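Keep the folding board

Every March the Jallwood club talks about replacing its wooden boards with roll-up vinyl, and every March I argue against it. A folding board with letters down one border and numbers along another teaches beginners to name a square.
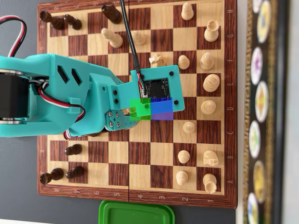 What the wood does for play

A wooden board makes you slow down. I have played on both kinds for 30 years, and my worst moves were on vinyl.
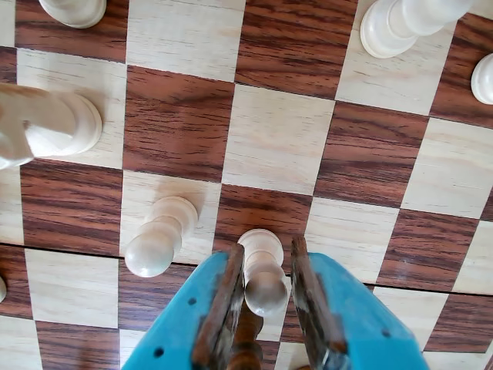

Shuzhen Ren thinks this is sentiment. Vinyl costs less, she told me, it rolls up into a bag, and a child can drop it without anyone wincing. She would sooner spend the money on clocks.

She is right about the cost. Karkik quoted us 86 pounds for a good folding board, and we need 5.

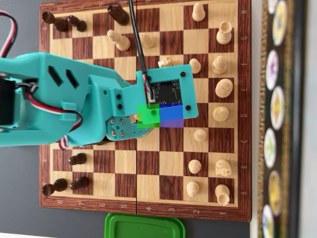
My other complaint is about printed coordinates, which some members call babyish. Ferenc Medve wants plain borders. I learned on a plain board and misread squares for years. With the fold lying between the 5 and the 4, a child can find the halfway line straight away and work out the rest from there.

Plain borders look smart in a cabinet. Our boards are for Tuesday-night beginners as much as for matches, 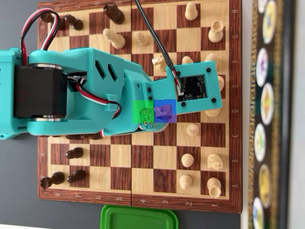
and the beginners need the letters more than the rest of us need the looks. I will be voting for wood again.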